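Cartas desde la cocina: toca repasar lo de los utensilios
Boletín de la comunidad de Ernevstead, 9 de febrero de 2018

Queridas familias:

Cada año, cuando todavía hace frío y Pésaj parece una cosa lejanísima, me llegan las mismas preguntas sobre la tevilá, la inmersión de los utensilios en la mikve. Y cada año me prometo escribir algo antes de que empiecen las prisas, y cada año se me echa el tiempo encima (mi marido dice que debería imprimirlo de una vez y plastificarlo). Pues bien, me he sentado con un té, que ya se ha enfriado dos veces, y allá voy.

Empiezo por lo que más confunde. La tevilá y la kasherización son dos asuntos distintos, aunque en la conversación de la puerta se mezclen siempre. Kasherizar es limpiar un utensilio de lo que haya absorbido: agua hirviendo, fuego, lo que corresponda según cómo se usó. La tevilá se hace con el utensilio que ha fabricado o vendido alguien que no es judío y que pasa a manos judías, aunque esté nuevo, reluciente y con la etiqueta puesta. Una cazuela recién salida de la tienda no necesita kasherizarse y sí necesita mikve. Una sartén de segunda mano puede necesitar las dos cosas, y en ese caso primero se kasheriza y luego se sumerge.

El metal y el vidrio son los casos claros y se sumergen con bendición, siempre que sirvan directamente para comer, beber o cocinar. La madera sin recubrir y el barro sin esmaltar no lo requieren. Con la porcelana y la loza vidriada la costumbre es sumergir sin bendición, y con el plástico hay opiniones, así que preguntad al rabino y quedaos tranquilos con lo que os diga. De verdad, preguntad, que para eso está y le encanta que le llamen por una ensaladera.

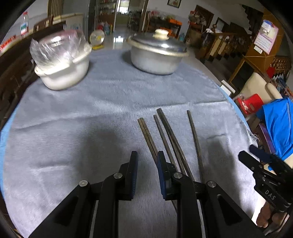 Los palillos de metal, sobre la toalla.
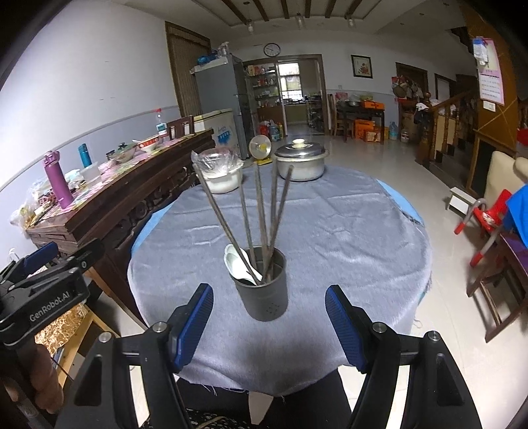
Me acordé mucho de todo esto en octubre, cuando Myung-ja Yoon dio la charla sobre cocina coreana en casa kasher. ¡Qué tarde más bonita! Nos habíamos quedado sin sillas antes de empezar y hubo que traer 30 más de la sala de estudio. Myung-ja contó cómo montó su primera cocina kasher después de la conversión, y cómo fue revisando cajón por cajón lo que tenía. Decía que lo más difícil había sido encontrar una pasta de soja fermentada con una supervisión en la que pudiera confiar, porque muchas llevan trigo, o alcohol, o un extracto de pescado que aparece al final de la lista de ingredientes en letra diminuta. Ella la compra ahora por correo, varios botes de golpe, y la reparte entre quien se la pida. Si os interesa apuntaros al próximo pedido, dejad vuestro nombre en la secretaría.

También habló de los jueguecitos completos, los que vienen en caja con piezas de materiales diferentes. Su consejo, que me pareció muy sensato, es separar las piezas en la mesa de casa, antes de salir, y llevarlas en dos bolsas: las que van con bendición y las que van sin ella. Se dice una sola bendición por toda la tanda y no se habla hasta terminar la primera pieza, por lo menos. Yo, que hablo hasta debajo del agua, lo paso regular.

Más cosas que conviene recordar, y perdonadme si ya os las sabéis. Las etiquetas hay que quitarlas del todo, con su pegamento. El aceite de cocina va muy bien para eso, se deja un ratito y se frota con un paño. El agua tiene que tocar toda la superficie a la vez, por dentro y por fuera, de modo que los recipientes de boca estrecha se meten inclinados, dejando que salga el aire. Si usáis la cesta, que no vayan las piezas apretadas unas contra otras. Y los aparatos eléctricos merecen consulta aparte, por favor, que el año pasado tuvimos un disgusto con un hervidor y no quiero acordarme.

La mikve de utensilios de Kestwood está abierta otra vez tras el arreglo de la bomba. La obra ha costado 1090 libras, de las que faltan 40 por cubrir, así que si alguien quiere redondear, bienvenido sea. Se entra por el patio de la calle Dilton, con el código de siempre, y encontraréis toallas limpias en el armario. Llevad las vuestras si vais con mucha vajilla. Los niños pueden ayudar, y de hecho les hace una ilusión enorme, pero siempre con un adulto al lado y agarrados a la barandilla.

Para quienes no puedan acercarse, la furgoneta de Menon sigue recogiendo cajas a domicilio. Embalad bien el vidrio y poned una lista dentro con vuestro nombre y lo que contiene la caja, que en la última ronda acabó en mi casa una jarra preciosa y todavía no sé de quién es. Es azul, con el asa un poco torcida. La tengo en la repisa de la entrada, esperando a su dueña.

Un abrazo muy fuerte a todos, y seguid mandando preguntas.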